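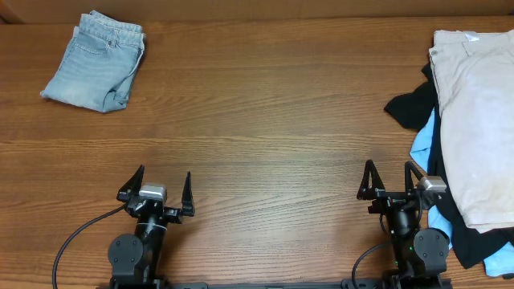

Home | Columns | Letters | Archive

Wash Your Jeans Less, They Say

Dorothy Whitlock

Every few months an expert tells me to stop washing my jeans. Freeze them, he says. Air them on the porch. I own 2 pairs and a small freezer full of peas, so I have questions.

I wash mine after three wears and fold them while the news is on. They have lasted 12 years.

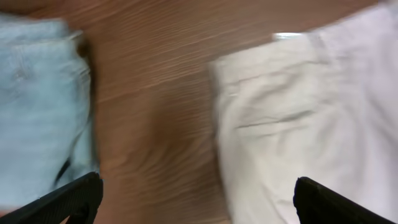 The smell test

The experts trust their noses. I have stood behind them in line at the bank.

Comments

Wodis: My freezer pair still smells like fish.

Ahmadpour: Three wears? Try 14.

Recent
In Defense of the Ugly Mug
Who Needs 45 Towels?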